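Ovovholm Community Boards > Food and Garden > Storing fruit at room temp, yes or no?

Page 1 of 1

wattle_and_daub
Posts: 2598
22 May 2020

Settle a domestic dispute for me. I grew up in a house where fruit lived on the table. All fruit, all year, until it was eaten or until it moved. My other half grew up in a house where fruit went straight into the crisper and came out tasting like the inside of a crisper. We have been at home together for a good while now and this has become the main topic of conversation.

My position is that cold kills flavour. Theirs is that fruit flies exist.

Current battleground is mandarins and pears, with the odd orange. Who's right? Please bear in mind that I'll only be reading out the replies that agree with me.
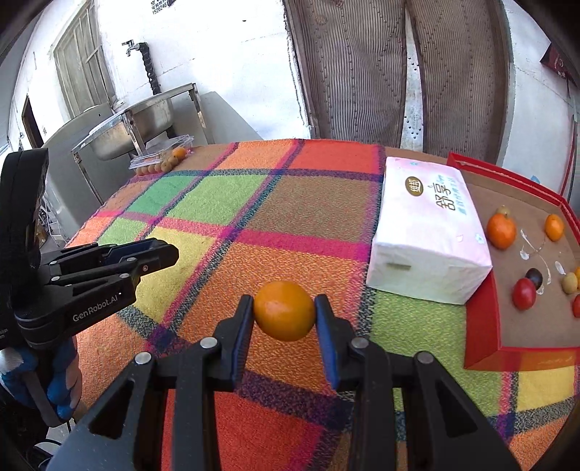 I should add that the kitchen faces north and cops the sun until mid-afternoon, so by tea time the benchtop is warm enough to prove bread on. The dining table is in a cooler spot, but then there's nowhere to eat dinner.

---

pipfruit_pedant
Posts: 412

You're both wrong, which will at least bring you closer.

Pears are picked hard and ripen off the tree. Put them straight in the fridge and they'll sit there like doorknobs. Leave them out until there's some give at the neck, near the stem, THEN fridge them. From that point you've got a few days. Press the neck and leave the belly alone, because by the time the belly is soft the middle has gone to brown porridge.

Mandarins don't ripen any further once picked. Leaving them out does nothing for them except dry them out. Fridge.

---

Trostatska
Posts: 77

Disagree on the mandarins. A cold mandarin is a miserable object. It hurts your teeth and tastes of water. We go through a bag in under a week so drying out never gets a look in.

If you're buying more than you can eat in a week, the problem is your shopping.

---

pipfruit_pedant
Posts: 412

You can take a mandarin OUT of the fridge, you know. They let you.

---

Trostatska
Posts: 77

And wait for it to warm up? I want a mandarin when I want a mandarin. I'm not going to book ahead.

---

brovorora_market_regular
Posts: 1130

It depends where they came from. The fruit at the Brovorora growers' market hasn't been near a coolroom for long, if at all, and it'll keep on the bench perfectly well. Supermarket fruit may have been in cold storage for months and falls to pieces as soon as it's brought into the real world. I've had pears from a certain large chain go from rock to compost overnight.

Also don't heap them up in a deep bowl. The one at the bottom always goes first and takes its neighbours with it. Spread them out on a cloth, not touching. My grandmother did hers on an old rug in the sleepout and we had pears until September.

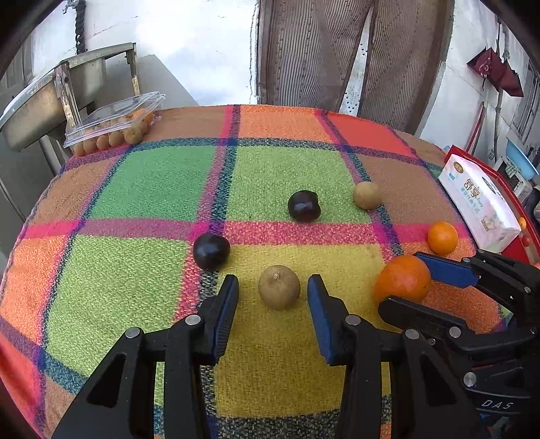
A pear and an orange out on the plaid blanket, bowl not required.

---

wattle_and_daub
Posts: 2598

Blanket method noted, and I'll be presenting it as my own idea. We do have a crochet number that's been looking for a purpose.

Pedant, I tried the neck thing on what we've got. One yielding, the rest could be used in self-defence. Does putting a banana in with them really work or is that an old wives' tale?

---

pipfruit_pedant
Posts: 412

It works. Ripe bananas give off ethylene. Paper bag, pears, one banana, fold the top over, check daily. Do check daily. I forgot a bag behind the toaster once and had to throw out the bag, the banana and a tea towel.

---

delapena_orchard
Posts: 2000

Small grower here (Dela Peña block, up past the weir, 12 rows of pears and a few citrus for the family). Most of our pears like a spell in the cold before they ripen properly, so the fridge crowd aren't completely mad. Ours get that before we sell them. If you've picked off a backyard tree, give them a week or two in the fridge first and then bring them out.

Citrus, I keep on the verandah. It's around 30 in there in summer and I wouldn't do it then.

---

Trostatska
Posts: 77

So a grower keeps citrus out of the fridge. I'll just leave that there.

---

pipfruit_pedant
Posts: 412

On a verandah. In late May. That IS a fridge.

---

wattle_and_daub
Posts: 2598

Read the whole thread aloud over dinner, with omissions. Verdict from the other side of the table: pears out, mandarins in, and I'm to buy fly traps with my own money. I'm appealing the mandarins.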